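### 4.2 Surfaces that invite, surfaces that refuse

The Saltville households gave us 187 horizontal surfaces to think about, which is more than anyone on the project had thought about before. Following El Fassi, we call a surface *committed* when its owner can say what belongs on it, and *drifting* when the owner sighs first. Committed surfaces were the minority. The kitchen counter, which everyone described as a workspace, was in practice a waiting room for mail.

Trays complicate the matter. In the Plimden interviews a tray was said to "tidy" whatever was put on it, even when the same things in the same disorder had been a mess a moment earlier. A rim seems to do most of this moral work. Residents wiped around trays, lifted them to wipe under them, and rarely wiped the tray itself, on the theory that it was already a kind of cleaning.

Shelves follow other rules. A shelf compartment has walls, so it gets the benefit of the doubt that a rim gives a tray, but it also has a back, and the back is where small decorative things go to retire. We coded stickers as permanent residents. No respondent could remember deciding to keep one, and 2 respondents were offended by the suggestion that they might peel it off. Crumbs and specks were coded separately, over the objections of the coder who had to do it.

Figure 9 sets the two kinds of surface side by side.

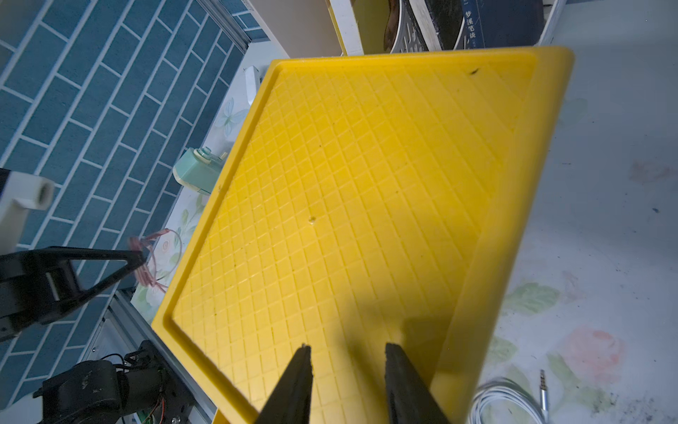
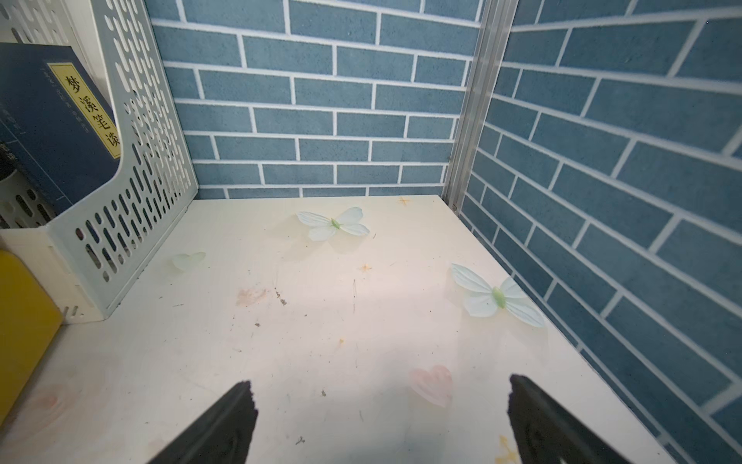

**Figure 9.** First, a yellow tray with a raised rim and a gridded floor, on a rose-printed cloth. Second, a shelf compartment with two pale green butterflies, heart and star stickers, and a stain.

The Flostisitz inventory method scores both kinds of surface on a single scale of clutter, and we think this is a mistake. Of the 3017 items we logged, those on shelves were far more likely to be called "just there" by their owners, a category the method has no box for. We added one. It filled up quickly, and by the end of October the coders were using it for things in their own offices.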